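Walter Espinoza and Sinéad Horgan
September
Shares 20 | Comments 6

3.2 Where households keep the second fridge

Most of the 227 Fillthorpe households we surveyed had one refrigerator in the kitchen. The older unit, where there was one, had usually gone to the garage, the basement or a covered porch. Respondents called it the beer fridge or the spare, and few could give its age without checking the plate inside the door.

Placement was decided mainly by the nearest power outlet. Residents in the Pimentel units, which have narrow back halls, told us they had given up cupboard space to fit a second appliance. Households on the older streets had more room and kept the spare running all year, often for a small amount of food.

We asked each household to keep a diary of door openings for 7 days. The kitchen fridge was opened most before the evening meal. The spare was opened most on Friday — the usual shopping day in the neighbourhood — and was left alone for long stretches otherwise.

Freezer position came up often in the interviews. Older respondents disliked bending to a low drawer, while parents of small children liked having the fresh food at eye level. The bottom-drawer layout is shown in Figure 4.

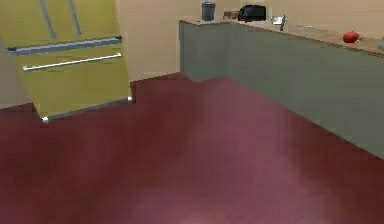
Figure 4. Refrigerator with a lower freezer drawer; rendered view.

3.3 Willingness to give up the spare

Households were offered free pickup and a rebate. Those who declined mostly mentioned holiday cooking or bulk meat purchases. Running cost was seldom raised until the interviewer brought it up, and some respondents then asked for the pickup form.

6 comments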